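Toy Kitchen Table Opens at Busgate Library

BUSGATE – Children visiting the Busgate library can now set a table, serve a make-believe lunch and clear it all away again. The library's new play kitchen corner opened on 12/08/2024 in the former magazine room on the first floor.

The corner is meant for children from 3 to 6 years old, although older brothers and sisters may join in when there is space. It is open whenever the library is, except during story hour on Thursday mornings, when the room is used for other things.

Most of the toy food and dishes came from families in Busgate and nearby Sevness. Children's librarian Ilona Magyar put out a call for them in July, asking for play food in good shape and dishes that would not break when dropped. By the end of the month the library had taken in 171 pieces.

"We thought we might get a couple of shoeboxes," Magyar said. "People kept coming in with bags. There was a lot of fruit."

Staff washed and sorted everything over two afternoons. Pieces that were cracked, or small enough for a toddler to swallow, were set aside. What remained was divided into nine meal sets, each kept in its own cloth bag. Only one or two bags are out at a time, and they are changed every week.

Magyar said the smaller sets work better than one big bin. In a trial run with the Hepburn preschool group, children who were given the whole collection spent most of the hour digging through it. With a handful of things on the table, they began laying out plates and taking orders almost at once.
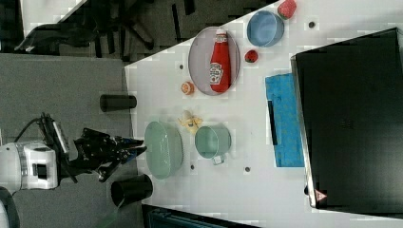
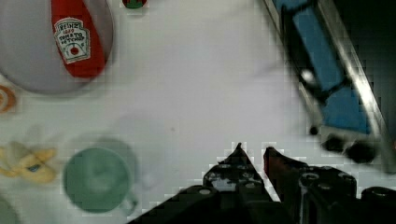
Play food and dishes on the white table, including a toy banana and a red ketchup bottle on a plate.

The library paid for a rug and low shelving out of its regular children's budget. The shelving was ordered from Imik, a furniture maker in Sevness, and was delivered a week late, which pushed the opening back from the end of July.

Craig Carnegie, who brought his two daughters on opening day, said they had stayed longer than planned. The younger one served him the same banana several times.

"I had it with ketchup, I had it in a cup, and then I had to pay for it," he said. "I think I was overcharged."

Parents are asked to stay in the room with their children and to help put the pieces back in the bag before leaving. A card inside each bag lists what belongs in it. Anything that has been in a child's mouth should go in the tub by the door – staff empty it at closing time and wash what is in it.

Real food and drinks are still not allowed in the children's area. Branch manager Alistair Drummond said the rule had already caused one long discussion with a four-year-old who had brought a sandwich for the restaurant. The sandwich was eaten on the bench outside.

Drummond said the library will keep the corner open through the winter and then decide whether to make it permanent. The magazines that used to fill the room are now on the racks next to the front desk, with older issues available on request.

Donations are closed for now, with one exception. The library is short of bowls and cups, which were scarce among the items brought in. Plates and fruit are not needed. Bowls and cups may be left at the front desk, clean and with no glass or china, in a bag marked with the donor's name.

A set-the-table hour for preschool groups will start next month. It will be led by Senga Nisbet, a retired kindergarten teacher, and will be limited to one group at a time. Groups can sign up at the front desk or by calling the library and asking for extension 51. Individual families do not need to sign up to use the corner.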